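Chapter 6
Looking After the Small Cell

By the end of this chapter you should be able to:
inspect a two-finger gripper and decide whether its fingers can stay on
clean a cell floor without making it worse
check a wrist camera against a known point
fill in a log that another person can use

The first five chapters dealt with getting a robot to move. From here on we deal with the longer and less photographed part of its life, in which somebody has to keep it moving. Most students arrive expecting motors and code. They get a brush, a torch and a hex key, and a log sheet that someone has already used as a coaster.

We will work with one machine for the whole chapter, the training cell at Clanine. It has a Bralteo arm with a camera at the wrist, a pair of black Claltden fingers and a Güler controller that beeps when it is happy and also when it isn't. The cell is small and its walls are covered in a bold black-and-white pattern, chosen after a long meeting at which every other option was disliked by more people. The arm's job is to take objects out of a plastic bin and put them somewhere else. When it has finished, a student puts them back.

6.1 What goes wrong first

Big failures are rare and usually easy to find. A seized joint announces itself. What fills the log at Clanine is smaller stuff: grit, a finger screw that has backed out a little, a camera that was knocked during cleaning by the person cleaning it. The log held 328 entries when this edition was prepared, and 80 of them came down to dirt. Another 30 were loose fasteners. A fair share of the others say "fixed itself", a phrase you will not be using.

Samran Limsakul, who wrote the service routine used in this chapter, starts every inspection at the floor. New students tend to start at the controller, where the screen is, and work outward until they get bored. By then they have changed two settings and not yet looked at the machine. Start low. A crumb near a track takes a minute to deal with on Monday's terms or anybody else's, and a whole afternoon once it has travelled.

Before you put any part of yourself inside the cell, stop the arm, isolate it and fit your own lock. Then try to start it. If it starts, you have learned something useful from a safe distance. The wrist camera has its own supply in this cell and stays live, so you can keep the picture up while you look over the floor and fingers.
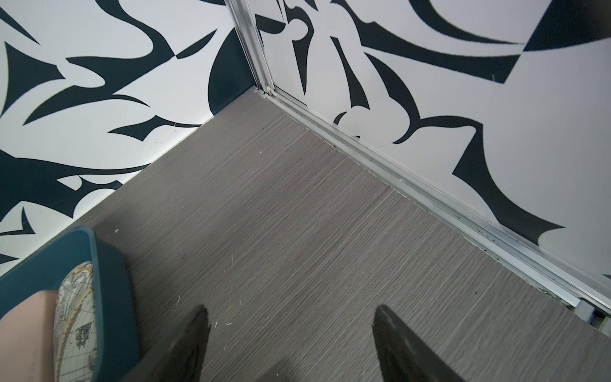

How often should the floor track be cleaned?

Once a week in normal use, and again after any job that sheds dust, such as drilling or unpacking cartons. Use a soft brush and a vacuum with a narrow nozzle, and leave the compressed air on its hook.

6.2 Grooves, corners and other places dirt likes

Flat floor is forgiving. You can sweep it badly and still remove most of what was there. Aluminium track is another matter, as its grooves hold fine debris and the corners collect whatever the brush was pushing. Work from the corner outward, toward the open end, with the nozzle following the brush. Students who go the other way end up with a very clean track and a corner packed like a pipe bowl.

Scratches on the floor are worth a note in the log but seldom a repair. Record where they are. If fresh ones turn up between two inspections, check the lowest point in the arm's program before you blame the broom.

6.3 The fingers

Spread the fingers and look at the tips with the torch held low to one side, so that any nick throws a shadow. Run a gloved fingertip along each gripping face. You are feeling for ridges, glaze and anything sticky. Wipe the faces with a lint-free cloth and the cleaner named in the gripper manual – the one under the sink is for the sink.

Next, check the screws with a torque driver set to the value in the manual. "Tight" is an opinion and varies a good deal with breakfast. If a screw turns before the driver clicks, log it, even if it moved only slightly.

Last, remove your lock, restore power and run 20 open-and-close cycles at low speed with nothing in the grip. Listen as well as watch. A finger that lags on one cycle will lag on others, usually when a visitor is present.

Practical work 6A covers the floor and track. Allow a full session, bring your own lock, and read the last page of the log before you open the door.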